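Trernex luggage tag and key tracker review: good idea, annoying loop

I've been putting off writing this one up for a while, mostly because I wanted to take the thing on a proper trip first and not only carry it to the grocery store and back. We did the Kotadham loop in April, four airports and one very long bus ride, so I feel like I can talk about it now.

The Trernex is a little tracker puck that comes with two attachments, a loop for luggage and a clip for keys. You pop the puck out of one and into the other depending on what you're most afraid of losing that day. I paid $89 for the set of two, and yes, that's a lot for a pair of plastic buttons! My cousin Na-rae Chae has the Rebane one, which cost her a lot less, and I'll get to that.

Setup took me maybe five minutes in the hotel lobby (I know, I should have done it at home). You hold down the middle, it chirps, the app finds it, you give it a name. Mine are called Big Bag and Keys. The app wants an account, an email and a phone number, and then it wants to send you tips. I turned off the tips. They came back after an update and I turned them off again.

The bag tracking is the part I loved. On the first leg my suitcase went to the wrong city, which I knew before the lady at the desk did. I stood there with my phone showing it 227 miles away and she was still telling me to give the carousel a few more minutes. It came the next afternoon and I watched it the whole way, every stop the van made, like the world's dullest movie. By the end of the trip the app said Big Bag had gone 2,469 miles. I have no use for that number at all but I was weirdly pleased with it.

Now the keys. The clip is stiff. I mean really stiff, I broke a nail on it the first night and after that I made Han-gyeol do it. If you rent a car or swap between house keys and a rental lockbox key a lot, you're going to be opening this clip over and over and you're going to hate it. There's a small notch on the side where it looks like you should be able to get a coin in. You can't. I tried a dime and a Kotadham bus token.

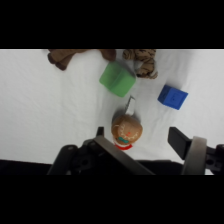 Plush toys and a lime green cube on a white cloth.

Battery life is fine so far. The box says 12 months on one battery and I've obviously not had it that long, but the app still shows both of them as full. What I will say is that the back cover is easy to open by accident if you pinch it the wrong way. Mine popped off in my coat pocket at the Wovcombe ferry terminal and I spent a good while feeling around in the lining for the battery.

The chirp is not loud enough. In a quiet hotel room you'll hear it fine. In a packed suitcase, under a coat, with the bathroom fan running? Forget it. Na-rae's Rebane is much louder (kind of a horrible noise, like a smoke alarm with a cold) and she found her keys in the side pocket of the rental in seconds while I was still crawling around the back seat looking for mine. On the other hand, her app lost her suitcase completely between two airports and mine never did. So I guess it depends on whether you lose big things or small things.

One more thing about sharing. You can let another person see your tracker, and that's handy if you're traveling together, but they need to make their own account before the invite will work. Sang-wook Ki, who was doing most of the driving, never did get his invite to open. We ended up with me reading him the map from the passenger seat.

Would I buy it again? For luggage, yes, and I'd buy it before the trip and set it up at my kitchen table. For keys, no. I've moved the second puck to my carry-on and put my keys back on the plain old ring I've had since college.

Four stars for the bag loop, two for the clip. If they ever sell the loop by itself I'll change it to five.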